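4.2 Collection of the two-arm episodes

The data in this section were gathered after the single-arm baseline of Section 3 had been fixed, and none of them were used to tune it. We wanted to know whether an operator's choice of arm could be predicted from the layout of the table before either arm had moved. Earlier work on arm choice has mostly assigned the arm by a rule, for instance the midline of the table, and then trained a policy on the result. We left the choice to the operator and recorded it along with the joint positions and the camera streams.

Operators were told which object to pick up and where to put it. They were not told which arm to use, and they could pass an object from one gripper to the other if they wished. An episode ended when the operator released the object and brought both arms back to rest, or after 30 seconds, whichever came first. Episodes that ran out of time were kept and marked as such.
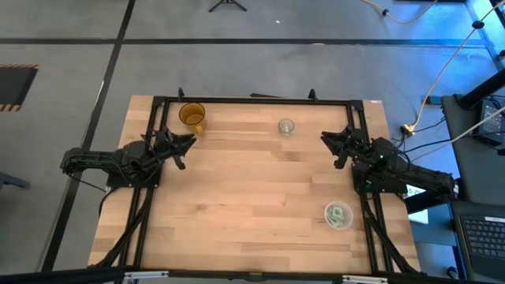 Layouts were drawn up before each session by the Furel script, which picks objects from the list in Appendix B and gives each a starting cell. The person resetting the table placed the objects by hand, so the true position could differ from the planned one by a few centimetres. We did not correct for this. The script does not try to spread the objects evenly, and a fair share of layouts are lopsided, as in Figure 3(a), where the two cups are towards the far side and the bowl of green folded paper is close to the base of the right-hand arm. We count such a layout as 'near' for the bowl, meaning that the arm on that side has to fold back on itself to reach the object. Near layouts turned out to be where most of the disagreement between operators lay.

Each operator worked through 6 blocks, with a break after the third. The order of blocks was shuffled between operators. In all we collected nearly 2,000 episodes, of which a small number were dropped for missing frames in one or more camera streams. The split into training and test sets was made by layout and not by episode, so that no test layout had been seen in training with a different operator.

4.3 Camera views

Three kinds of view were available to the model: one looking down on the workspace, one low and level with the table, and one from the wrist of each arm. The overhead view gives the clearest account of where things are in relation to the two bases. The low view was added late, at the request of the group at Carnwood, who had found that height cues helped their own model to tell a tall object from a wide one. 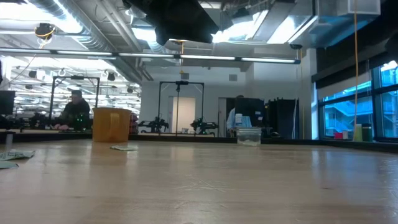
Adding the low view made little difference to the prediction of arm choice in our case. It did help with the second task, predicting whether the operator would pass the object between grippers, and we have kept it for that reason. It also brought in a good deal of background. People work at the benches behind the table, and the model had access to all of it. To check whether the background was carrying information, we ran the test set again with everything beyond the table edge masked out. The results moved by less than the spread between training seeds.

The wrist views are harder to judge. At rest they take in the fingers and whatever happens to be past them, and an object may be absent from one wrist view and large in the other. In Figure 3(c) the yellow mug sits just past the gap between the fingers, well placed for a straight approach, and much of the remaining view is taken up by the lab beyond the table. We had expected a model given only the wrist views to do badly. It did worse than the overhead model on ordinary layouts and slightly better on near layouts, which we did not expect and can explain only in part.

Figure 3. Views from the collection sessions: (a) overhead, (b) low, (c) wrist. 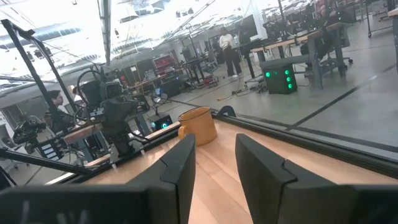 Danjuma Igwe, commenting on a draft of this section, argued that the result on near layouts may say more about the operators than about the views. If operators watch the wrist stream when an object is close to a base, he wrote, 'then the model is being given the same evidence the person used, and you would expect it to agree with them'. He suggested recording where operators look. We had no gaze data for these sessions and cannot settle the point — though it fits with the fact that operators who kept the wrist stream open on their screen agreed with one another more often than those who closed it.

4.4 Limits of the data

All the sessions took place at one site, with one table and one pair of arms. The operators had all used the Darkix interface before, and their habits may not be those of new users.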